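Notes for the Halliday evening talk, August 29, 2022
Ngaio Faulkner: Small hotels and the lost art of the front desk

Start without slides. Ask who still has a hotel key at home. Wait. Somebody always does.

The brass key years. Our house in Stenditz had a fob the weight of a pear, designed so guests would hand it in. They took it to the beach. One came back by post from Flultau in November with an apology and a crab claw.

Then the cards. Sales pitch promised we'd never chase a key again. Quite true. We now chase guests up and down the stairs, holding a card that worked at breakfast and has since lost its faith.

Give the number here: 1,318 cards ordered in our first year. We have 11 bedrooms. Pause for the laugh. If there isn't one, say it again slower.

Check-in as theatre. The guest has driven for 5 hours and wants a bed, a kettle and to be left alone. We offer a form, a map and my views on parking. Cut the form, keep the map. Parking views under review.
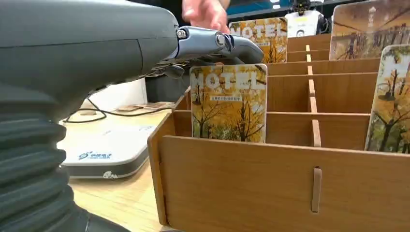 Back to the desk itself. People forgive a slow lift and a thin towel. They won't forgive being made to stand there while you hunt for a pen. Tell the Flokitz story (short version, leave out the dog).

Two questions from the floor, then the bar. If anyone asks about online reviews, I have a train.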